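4.2 Use of small play areas by families with young children

The second part of the study looked at how families use very small play areas, by which we mean sites of less than 800 square metres with fixed equipment and at least one bench. Warville has ten of these. Most were laid out on leftover plots between housing and roads, and seven were rebuilt after the town changed its equipment supplier from Böttcher to Cusix. The other three still have their older swings and climbing frames.

Visits were recorded on weekday afternoons and on weekend mornings from May until the end of the school summer holiday. Observers stood outside the fence where there was one and noted the time a family arrived, the time it left, the apparent age group of each child and the piece of equipment used first. They did not speak to families during these sessions. Interviews with parents and carers were held separately, at the Eser Street library and at two nurseries, and are reported in section 4.4.

In total 3000 visits were logged. Short stays were the most common kind, and many of them were made on the way to or from somewhere else, usually a shop or a bus stop. Longer stays were concentrated at three sites, all of which have shade over the seating for most of the afternoon. The newest site, at Eser Street, has the widest choice of equipment but no trees of any size, and on hot days it was often left within a few minutes. Buschmann, who carried out a smaller count in the same town before the rebuilding, found the same pattern at that plot when it had only a sandpit and a slide (Malte Buschmann, unpublished report).

The age of the children made a clear difference to what was used. Toddlers went first to sand, steps and low walls, including walls that had not been designed for play. Children of school age went first to the swings, and where all the swings were taken they tended to wait instead of moving to something else. Spring riders were little used by either group. Several parents said in interview that they would have preferred a second toddler swing in the same space.

Water was the most frequent request. Only two of the sites have a drinking fountain, and at one of them the fountain was out of order for much of the period. The busiest single session was on 5 Aug 2023, at the site with the working fountain, when a street market was being held next to it. We have kept this session in the totals but left it out of the comparison between sites.

Surfacing was mentioned less often than we had expected. Parents of children who had just learnt to walk liked the rubber surface, while those with older children were more likely to complain that it became hot. Bark was described as untidy but pleasant. At the sites with bark, sweeping it back under the swings was left to the weekly maintenance visit, and bare patches were noted at the end of most weekends. 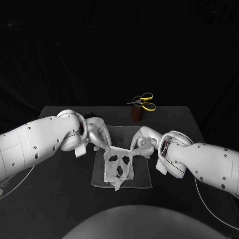
Figure 6. Two white robot arms and a thin white cloth on a dark grey pad.

Does a larger play area keep families there for longer?
Size had little bearing on length of stay at the sites we watched. Shade and somewhere to sit mattered more, and the smallest plot of all had some of the longest visits.

The cost of adding shade was outside the scope of the fieldwork, but the town supplied one figure that is useful here. A sail canopy over two benches was priced at 4000 euros, fitted. Trees would cost less to buy, although they would need several summers before they gave much cover, and two of the plots have pipes running under them that rule out deep planting. The treatment of these two plots is taken up again in section 5.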